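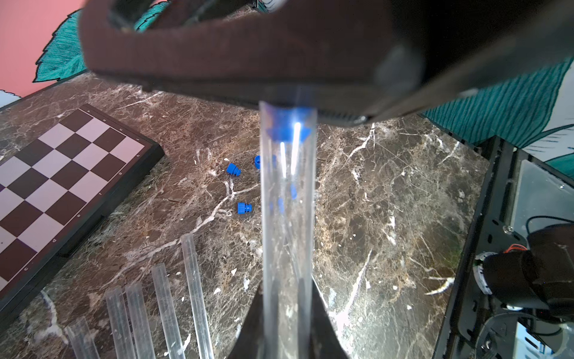 Blue cap, clear tube, two grippers. Tube week continues!

Okay, a little thread on our house rules for the arm, mostly so I can stop retyping them for new people. Rule one: nothing gets logged as a good run until a person has looked at it.

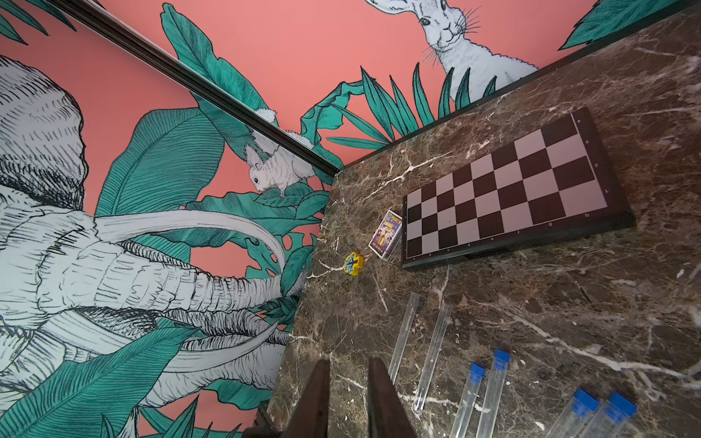
Rule two is about what counts as the work area, and I will fight for this one. Benedita Figueiredo wants the surface bare before every session, and I get it, but I say write down what's there and leave it alone. So the folded chessboard stays, the little card box stays, and both go in the notes along with the capped tubes — same wording every time, please!

Rule three: one hand on the stop button any time somebody reaches in. Yes, even for a dropped cap.

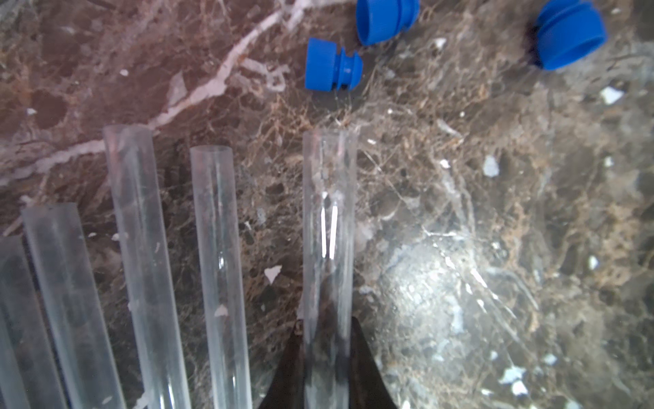
And if you skip a step, say so in the log. A messy log beats a pretty one. Next up is speed limits, once I've finished arguing with Tallex over theirs.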